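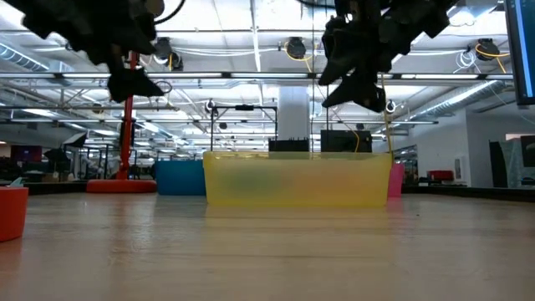

Ticket: sorting bins, table 2 — yellow one keeps getting mixed up
Opened by: Dagmar Kadlec
Assigned: Ismail Benkirane
Status: open, waiting on labels

Problem
Bins on the wooden table have no labels. Yellow, blue, pink, orange-red, all getting used for whatever's nearest. Stuff meant for blue ends up in yellow. Found out when the Fawzy order came up short, parts were in the wrong bin the whole time.

Tried so far
09:40 — emptied yellow, re-sorted, put back. Fine till lunch.
13:15 — mixed again. Asked Waraporn, she was going off the old sheet where yellow = spares. New sheet says yellow = returns. Both sheets still pinned up!! Took the old one down.
14:00 — tried paper labels with tape on the rims. Rim is thin, tape peels straight off. Dont bother.
14:30 — moved pink behind yellow to save space. Bad idea, people can't see it so they don't use it. Needs to come out to the side.

Notes
Yellow is see-through so you'd think you could just look, but it's all blurry through the plastic. Can get the colours and thats it. Look in from the top.
Red stand stays at the back please, Libor wants it there.

To do
Ismail — order Brudivlow stick-on labels, pack of 20. Big ones, go on the long side not the rim.
Dagmar — print new sheet, one copy only.
Whoever's on lates — move pink.

Update, Ismail
Labels ordered, supplier says November. Can we use marker till then? Wipes off ok on the blue, haven't tried the others.

Reply, Dagmar
Marker fine. Leave ticket open till labels are on.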